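Reading the Claims: Household Surfaces and the Language of Selling
Unit 4 handout
Bring this to the July session

We spent last time on food labels. This time the subject is surfaces: counters, tables, floors, and the words used to sell them. The reading is the Prulto brochure and the two Soltby web pages in your packet. Read them with a pencil. If a sentence sounds good, underline it, then ask what would have to happen for it to be false. A surprising amount of the Prulto brochure can't be false, and I would count that against it.

1. Words that do no work

"Premium grade." Graded by whom? Some trades do have grading systems, and where one exists the seller will usually name it. Prulto doesn't. "Engineered for living" is worse. I have asked four years of students to tell me what it rules out and have not had an answer yet.

"Natural" needs more care. Stone comes out of the ground, so the word is accurate for stone. It also invites you to assume safe, long lasting and kind to the planet, and none of those follow. Arsenic is natural. When you see the word, write down the claim you were about to accept and look for it elsewhere on the page.

2. Numbers without a partner

Soltby says its sealer makes a counter "70 percent more resistant to stains." More than what? Bare stone, last year's sealer, a paper towel? Which stains, left for how long? A percentage needs a base, and the page doesn't supply one. The footnote sends you to a test by Bendance, and the Bendance summary (second sheet in your packet) reports on 40 samples without saying what any of them were made of. I wouldn't throw the figure out. I would decline to use it until somebody fills in the rest.

The price comparison has the same trouble. "Save $350" is measured against a list price, and you should always ask whether anyone has paid the list price.

3. Marble as a worked case

Marble is mostly calcite. Calcite reacts with acids, including the weak ones in lemon juice and vinegar, and the reaction takes a little of the polish with it. The dull spot is called an etch. A stain is something else: a colored liquid that has soaked into the pores. Sealers slow down staining. An ordinary penetrating sealer does very little about etching, as the acid is working on the surface itself.

Go back to the Soltby page with that in mind. "Protects your marble from everyday spills" is true of coffee, up to a point, and misleading about lemonade. The writer may not have known the difference. For our purposes it doesn't matter whether they did.

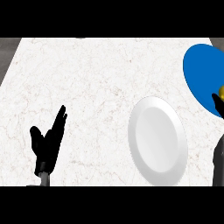 Fig. 1. White marble countertop with faint beige and light brown veining (computer rendering).

Veining is where the sales talk gets thickest. Veins come from impurities such as clay or iron oxides that were in the limestone before heat and pressure changed it. They tell you something about the history of the rock. They do not tell you much about how a slab will hold up in a kitchen, and the Cortés showroom leaflet, which ties "character veining" to "lasting strength" in one sentence, offers nothing to connect the two. If anything, some veins are weak spots that a fabricator would rather cut around. Others give no trouble at all. You can't sort them from a brochure.

4. Testimonials and warranties

I give testimonials almost no weight. The company picks them, and most are written in the first weeks, when everything looks fine. A warranty is better evidence, provided you read the exclusions first. The Cortés warranty runs 60 months and leaves out heat damage, acid damage, scratches, and "normal variation." List what is left. My own list was short.

A long warranty also depends on the company being there to honor it, and on you having kept the receipt.

For next time

Choose one ad for a household product, no longer than a page. Mark every claim as checkable, uncheckable, or checkable if more were said. For the third kind, write the missing piece as a question you could put to the seller. Then put it to them, by phone or email, and bring the reply. No reply is also a result, but note when you asked.

Two pages at most. Please don't hand in an essay on how advertising manipulates us. I want the marked-up ad and your questions, stapled.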